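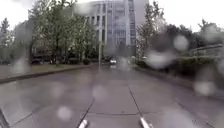 机器人与自动化 › 自己动手 › 户外小车

下雨天镜头全是水珠，自制小车的前视摄像头该怎么防水滴

8月　发帖人：旧伞骨

我在家里车库做一台户外四轮小车，断断续续做了一年多，目前能在人行道上自己跟着路走，遇到障碍会停。晴天和阴天都没什么大毛病，一下雨就不行了。镜头罩上挂满水珠，大的一颗能盖住半棵树，小的密密麻麻一片，地面看起来像撒了沙子。

先把配置写一下，免得大家来回问：

摄像头是 Zullico 的广角模组，水平视角 96 度，固定焦距，装在车头横梁上，镜头中心离车头两根白色支架的根部 20 厘米。支架是后来加的，前端会进到画面最下面，我在程序里把那一块遮掉了，所以支架本身不影响识别。

外壳是 Millia 的成品防水盒，前面一块平的透明窗，垂直安装。盒子没有进过水，拆开看过，里面是干的，也没有起雾。水都在外面。

主控和电机驱动用的是 Tronditz 的一体板，测距只有车头下面一排超声波，没有激光雷达。

到现在材料加起来花了 1288 元，不包括本来就有的电池和旧轮子，所以暂时不想换很贵的东西。

具体问题有下面几个。

一个是路面分割。铺大方砖的人行道，雨后砖面发亮，能照出前面的树和楼。程序本来靠路缘和草地的颜色差别来找边，有水珠以后，右边的路缘经常断成两截，断的地方正好在一颗水珠底下。小车就以为那里有个缺口，会往那边偏。砖缝也有影响，斜着往远处收的两条缝有时候被当成路的边界，车就在两条缝中间走，走得还挺稳，但是这不是我要的。

另一个是误报障碍。画面中间偏下的位置只要挂一颗水珠，程序就报前方有东西，停下来不走。超声波那边读数正常，前面什么都没有。我只好过去拿布擦一下，擦完走不了多远又停。

马路边的情况更麻烦，这个我放在后面说。

我试过的办法：

在透明窗外面喷了 Heydari 的疏水喷剂，照说明擦了两遍。刚喷完的时候水会聚成圆珠，但是车速太慢，没有风吹，水珠就停在那里不往下掉。我觉得比没喷之前还糟一些，之前是一层水膜，整个画面发糊，现在是一颗一颗的，每颗后面都是变形的。

加了一个塑料片做的遮雨檐，正上方来的雨能挡住，斜着来的挡不住。檐再伸长就进画面了。

软件上试过把连续几帧取中值，想把水珠滤掉。后来才明白水珠粘在窗上，跟着镜头一起走，每一帧都在同一个位置，取中值只会把它留得更清楚。

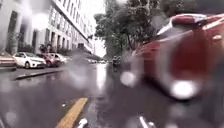
马路边的主要问题是车灯和车身。旁边车道有车贴得近的时候，灯光在水珠里散开，变成一个发白的圆斑，有时候一辆车能出来两个这样的斑，程序分不清哪个是灯哪个是反光。车身颜色也会抹成一大片，边缘找不到，车辆检测就给不出框，或者给出一个横跨整个画面的框。我现在让小车在这种路段一律由我拿遥控器开，自动模式关掉，只录数据，人就跟在旁边走。所以安全上暂时没有问题，请不要在这上面劝我，我知道不该让它自己走。

远处的东西我不指望了。路尽头的车只有几个像素，加上水就是几块浅色的斑，旁边那个小黑影我自己都看不出是摩托车还是走路的人。我关心的是近处几米以内，路缘、黄线和大的障碍物。黄线倒是一直认得出来，糊了也认得出来，可能是颜色太明显。

想问的就是：

有没有便宜的办法让水珠不要停在窗上？

如果去不掉，软件上应该怎么处理，才能让程序知道这一块是水珠，不能信？

另外平的窗和半球形的罩子哪个好，有人比较过吗？我手边有一个旧监控的球罩，尺寸差不多能装上，就是怕画面边上变形。

阿棹

下雨就别开出去了，等天晴。实在要开就买个带雨刷的监控镜头，网上有。

疏水喷剂都没用，我汽车后视镜喷过，两天就没了。

　　旧伞骨 回复：带雨刷的我看过，比我整台车还重，横梁受不住。下雨天能走是我做这台车的目的之一，所以还是想解决。

Radomír Danko

我做过一台送菜用的小车，给院子里几家人用的，也是慢速，也遇到过这个。按你的几个问题分开写。

先说窗。你的窗是垂直的，又喷了疏水剂，水珠会停住很正常。水珠要滚下去，靠的是重量或者风，你这两样都不够。汽车玻璃上有效，那是车速高。慢速小车我建议两条路选一条，不要混着来。

第一条路是改成亲水的。把疏水剂洗干净，用酒精擦几遍，再擦洗洁精试一下，薄薄一层，不要冲掉，用软布抹匀。水到上面会摊成一层膜，画面整体软一些，但是路缘的线是连续的，不会断成两截。你说之前是水膜，整个发糊，那多半是窗没擦干净，膜厚薄不均匀。干净的窗上膜很薄，分割基本能用。洗洁精撑不了多久，出门一次擦一次。确定这条路可行了再去买亲水膜，贴摄像头的那种有卖，剪成圆的贴上，记得先揭一个角试试粘性，我第一张贴上去全是气泡，只能撕了重来。

第二条路是吹。找一个小的离心风扇，装在窗的上沿，出风口做成扁缝，贴着窗面往下吹。疏水剂要留着。我的风扇是从旧笔记本上拆的，出风口用薄铁皮折的，缝宽 2 毫米。小水珠吹不走，大的可以。雨大的时候一直开，雨小就隔一会儿开一下。要注意的是风扇自己也要防水，我第一只就是进水坏的，后来把进风口朝后朝下，装在盒子背面，用一段软管把风引过来。

两条路我都用过，现在车上是风扇，理由是我懒得每次擦洗洁精。画面质量上膜的那种其实也够。

窗的角度也可以动。让窗的上沿往前探，下沿往后收，就是整块窗略微朝下看。雨从上面来，这样打到窗上的就少，挂住的水也容易流到下沿。镜头本身不用跟着转。窗和镜头之间要用一圈黑海绵围住，否则会看到盒子里面的反光，你的车头支架又是白的，天空亮的时候很容易照进去。

球罩不推荐。球面上面那一块接雨最多，水往下流的时候正好从镜头前面经过。而且旧监控的球罩一般都有细划痕，晴天看不出来，湿了以后对着灯一看全是。96 度的视角用平窗完全够，只要窗离镜头近。你可以量一下现在窗离镜头多远，越近水珠越虚，虚到一定程度它只是把那一块的对比度降低，不会有清楚的边。从你写的来看，水珠有明显的圆边，我猜你的窗离镜头远了。Millia 那种盒子里面一般有几排螺丝孔，把模组往前挪一排试试，这个不花钱，应该最先做。

然后是软件。

中值没用，你自己已经想明白了。反过来用就有用：车在走，外面的东西在画面里都会动，粘在窗上的水珠不动。你取最近几秒的画面，对每个小块算时间上的变化，变化一直很小、同时边缘又模糊的，就标成不可信。车停着的时候不要更新这张图，否则整个画面都是不可信。天空也会被标进去，天本来就没什么变化，把上面那一块固定去掉就行，你下面的支架反正已经遮掉了，做法一样。

有了这张图以后，路缘的检测不要在不可信的块里找边，也不要把那里当成缺口。直接用两头的线段连过去。连的长度要有个上限，超过了就减速，再超过就停下来等人。我的上限是拿卷尺在院子里试出来的，你的车长宽不一样，数字抄过去没有意义。

误报障碍也是同样处理。不可信的块里报的障碍，超声波没有证实，就先减速，等车往前走一点再看。真的障碍会在画面里变大、往下移，水珠不会。

但是有一点，反过来不能这样用。超声波说前面有东西，摄像头没看见，必须停。湿地面上超声波有时候会收到奇怪的回波，会多停几次，多停就多停。

砖缝当成路边的问题和水没有多大关系，我怀疑你晴天也有，只是没那么频繁。砖缝两边颜色一样，路缘两边不一样，一边是砖，另一边是草或者树丛。在线的两侧各取一条窄带比一下颜色，差别小的扔掉。砖面湿了会反光，比的时候用色调，不要用亮度。

旁边车道的车，我没有好办法，我的车不上马路。灯光变成圆斑这件事可以先把曝光锁住，自动曝光遇到亮斑会把整个画面压暗，别的也跟着看不见。

　　旧伞骨 回复：谢谢，写得很清楚。刚去车库量了，窗和模组之间确实空着一截，里面还有一排孔可以用，晚上就挪。砖缝我翻了晴天的记录，也有，之前没注意。

　　风扇那个想再问一下，吹的时候横梁抖不抖？我这根横梁比较细。

　　Radomír Danko 回复：风扇固定在盒子上会有一点抖，我在下面垫了橡皮垫。软管长一点，把风扇装到车身上，横梁就完全不受影响，风会弱一些。

半斤螺母

补充两个小地方。

洗洁精之前要确认透明窗是什么材料。亚克力的不要用酒精反复擦，时间长了会出细裂纹，从螺丝孔那里开始裂。我裂过一块。拿不准就用清水加一点洗洁精洗，多洗几遍也能把疏水剂洗掉大半。聚碳酸酯的也尽量少碰溶剂。

还有，既然已经在录雨天的数据，不妨挑一部分出来手工标一下水珠的位置，训练一个很小的分割网络，只分水珠和不是水珠两类。水珠的样子差别不大，不需要太多图。我在自己的割草机上这样做过，和上面说的看时间变化的方法一起用，车停着的时候也能判断，这一点单看变化是做不到的。标的时候大的水珠沿着边画，小的点就别管了，标不完，对结果影响也小。

标之前先把相邻的帧去掉。车走得慢，前后几十帧几乎一样，标了也是白标。训练集和验证集按不同的出门次数来分，同一次出门的水珠在画面里位置都差不多，混在一起分数会很高，换一天就不行。

曝光锁住那条我赞成。从树底下走到空旷的地方要重新设一次，我是写了两档，用遥控器上一个空闲的拨杆切换。

　　旧伞骨 回复：窗是亚克力的，幸好看到了。酒精已经擦过一遍，先停，后面改用清水。标注的事等模组挪好再录一批新的，旧的位置不一样，大概用不上了。

联系我们 ｜ 版权说明：帖子内容归原发帖人所有 ｜ 返回顶部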